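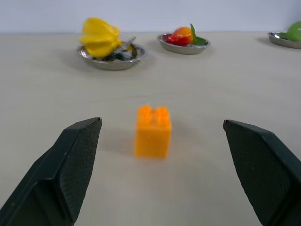
*Recipe testers wanted, November round*

Plurnia is a small cookbook publisher in Mottram, and we have a manuscript full of recipes that say things like "bake until right." We need home cooks to find out when right is.

The book is called *Grikusetti*, after the author's family name for any dinner made from what was left in the house. It contains 41 recipes, passed down through people who disliked writing and, judging by the quantities, disliked measuring more. One soup calls for "the usual onion." One cake has no flour in the ingredient list and then asks you to fold in the flour. We love this book. We just can't print it yet.

## Who we're looking for

We want 24 testers. You do not need training, a stand mixer or opinions about salt. You do need:

- a working oven, or an oven whose faults you know well
- a set of measuring cups, and the will to use them
- someone at home who will eat the results, or a strong constitution
- the ability to follow instructions you privately think are wrong

That last one matters most. If the recipe says two cups of vinegar, please use two cups of vinegar and then tell us what we have done to your evening. Our last round of testing produced a lot of delicious food, nearly all of it made from other recipes.

Good cooks are welcome. Nervous cooks are more useful, as they read to the end before starting and notice when step six needs a bowl that step two put in the oven. If you have ever stood in your kitchen shouting "which pan?" at a page, you are our ideal candidate.

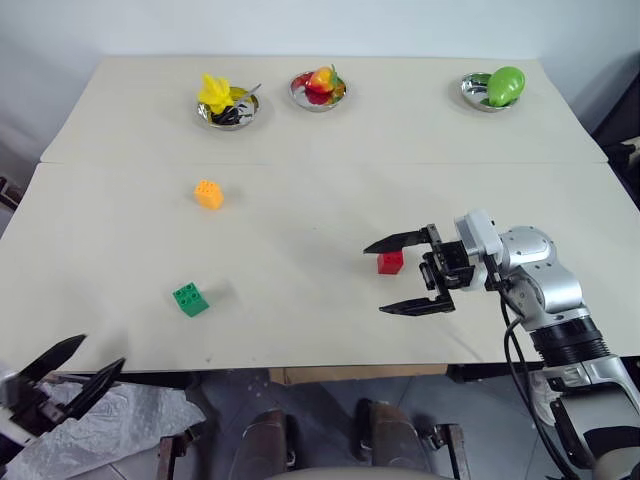

*Photo: Jérémie Maillard for Plurnia*

## What you'll do

Each tester gets four recipes, assigned by us. You may rule out things you can't or won't eat, and we will take you at your word. You may not trade your cabbage for somebody else's custard.

Cook each recipe once as written. If it fails, cook it again with whatever change you think it needs, and write down the change. Then fill in a form, 2 pages long, covering timing, tools, cost, where you got lost, and whether you would make it again. "Nice" is not an answer we can use. "My son asked if it was finished" is very helpful.

There's also one evening call, starting at 7 p.m., where testers compare notes with our editor, Bernadette Masson. Bernadette did not write the recipes and will not be hurt by anything you say about them. The author will not be on the call, for reasons of family peace.

## What you'll get

We pay $100 once your four forms are in, plus the cost of groceries against receipts. Saffron needs a word with us first. You'll also get a finished copy of the book and your name in the acknowledgments, spelled however you spell it on the form.

## How to apply

Write to Bernadette at the Plurnia office, upstairs from the Lirutetti bakery — the smell is theirs, please don't credit us with it. Tell us what's in your kitchen, what you can't eat, and the last dish you ruined and how. Half a page is plenty. No resumes, please, and no samples. We had samples last time and the stairs are carpeted.

Applications close at noon on the last day of November. Recipes go out the week after, with a list of the onions we now believe to be usual.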